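How Long Does Bread Stay Soft? A Kitchen Science Project
Emiliano Montes and Covadonga Vidal
12/02/2023

We both love bread, so when our class at Plivdale had to pick a food question for the fall, it took us no time at all! We wanted to know whether adding cooked potato to a plain white dough keeps the loaf soft for longer. Covadonga's grandmother swears it does, and she has been baking that way her whole life.

We baked 2 loaves in November, one plain and one with 100 grams of mashed potato worked into the flour. Everything else stayed the same: same yeast, same oven, same rising time. The potato dough was much stickier than we expected (Emiliano had it up to his elbows) and it rose faster too. Out of the oven, the potato loaf weighed 833 grams.

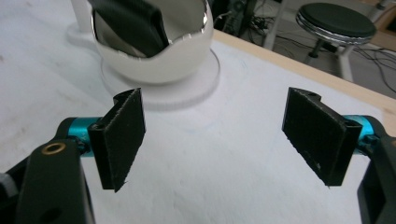 For the softness test we pressed a slice from each loaf every morning under the same small weight and measured how far it sank. The plain bread was firm by the third day. The potato bread was still springy, and it made fantastic toast!

We think the potato starch holds on to water and slows down the change that makes crumbs go stiff. We also asked 87 students which slice they liked better, and most picked the potato one, although a few said it tasted too sweet.

Next time we would bake several loaves of each kind, as one bad loaf could throw off everything. We would also love to try sweet potato.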